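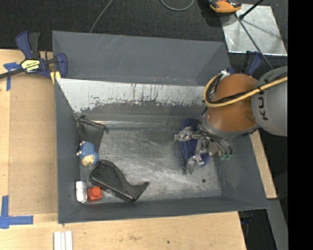
Gray bin on the light wooden table, with a dark navy blue item on the scratched floor.

Gorley Bin Set

Gorley is a set of pictures of household and workshop items lying in a dark gray bin with sloping walls. It was put together for work on finding and outlining items against a worn metallic background. Kaiwen Cui chose the items and Da-eun Hwang did most of the labeling.

Contents

The set has 2,772 pictures of 143 items. Each item has a short name, a color and a shape word (long, round, flat, boxy). Long items with rounded ends are the largest group. Dark blue and black items were added in August after early users told us the first release leaned too heavily on bright colors.

Folders
pictures/ – all pictures, grouped by item
outlines/ – one outline file per picture
items.csv – item names, colors, shape words
split.txt – training and test lists

The test list holds 170 pictures. No item in it appears in the training list.

The bin

The floor of the bin is scratched and has brighter smudged patches. We left it that way. The marks are easy to mistake for the edge of a thin item, and several labelers did this in the first round. If you are adding outlines, zoom in before you decide where an item stops.

The small dark hole in the floor is part of the bin and should never be labeled. The same goes for the pale scratches on the sloping panel.

Labeling rules

Outline only the part of the item that shows. Where something lies across it, stop at the covering edge and set the "covered" field to yes. A border in a lighter shade belongs to the item. Shadows do not.

Color names come from a fixed list. Use "navy" for dark blue, even when it reads as almost black in the shade of a wall.

Known problems

104 pictures still have outlines from the first round and are a few pixels loose on the wall side. They are marked "old" in items.csv – skip them if you need tight edges.

Items from the Nilon box have no shape word yet.

Use

Free for research and teaching. Please name the set and the version you used. Send corrections to Da-eun Hwang with the picture name and the item name.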